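### 4.2 What people meant by "a pinch more"

I should admit that I went into the Giltdale interviews expecting to talk about recipes, and we hardly touched them. Quyên Doãn and I sat down with 67 home cooks over one very hot August, mostly at their own tables, and asked how they'd learned to season food. What we got was family history. People told us about aunts, about a bad year at a noodle stall, about a neighbor who salted everything twice.

The word that kept coming up was "enough." Tsung-han Shih, who coded the transcripts with me, wanted to split it into two categories — enough by taste and enough by memory — and I fought him on that for weeks. He was right, and I've used his split in the rest of this section. Memory answers tended to come with a person's name attached. Taste answers almost never did, and they were a lot shorter too.

Six of the cooks refused to pick one. I've kept them as their own group, even though Magnus MacLeish (who read an early draft) thought that was a bit generous for such a small number.
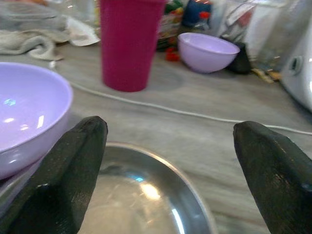
**Figure 5.** Shallow stainless steel bowl.

The refusers were also the chattiest people we met, so I'm a little wary of reading too much into them. Long answers give you more chances to say both things! Still, when we went back to two of them with the same questions, they gave us the same mix all over again, one of them nearly word for word. I come back to that in Section 5, where I compare these interviews with the shorter set Tien-fu Kuo collected in Tredance.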